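Sorting out the stationery box (before it sorts you out)

I love stationery. I love it far too much, which is how I ended up with pencils in the cutlery drawer and a stapler I hadn't seen since April. So I gave up an evening, put the radio on and had a proper go at it. My way of doing it goes like this, and it takes over 2 hours if you stop to doodle with everything (I did).

First, get the lot out. Every drawer, every coat pocket, that bag you took to the craft fair at Stuscombe and never unpacked! Spread it on a mat or an old tablecloth so the floor doesn't end up covered in sharpenings.

Next, try everything. Scribble with each pen on scrap paper and be firm - if it skips after three goes, out it goes. Pencils shorter than your little finger can go too, though I kept one for sentimental reasons.

Then split what's left into things you use daily and things you don't. Daily bits stand up in a pot on the desk. The rest goes in a box with a lid, heavy things at the bottom, and coloured sets left in their own packets so they stay together.

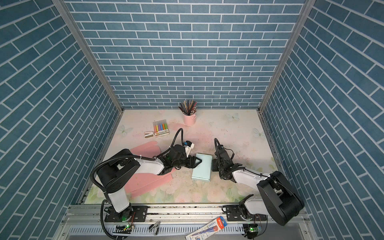

Should the stapler live in the box or on the desk?
Wherever you do your paperwork. Mine only comes out for school forms, so it goes in the box with its spare staples in a little envelope beside it.

Now the lid. Press it down gently at both ends, and if it bulges, take something out. Don't lean on it - I split a lovely Andau box that way and I'm still cross.

Last job is a label. I write mine on masking tape so it peels off when I change my mind, usually within eight days. Then put the box on a shelf you can reach without a chair, and go and have a biscuit.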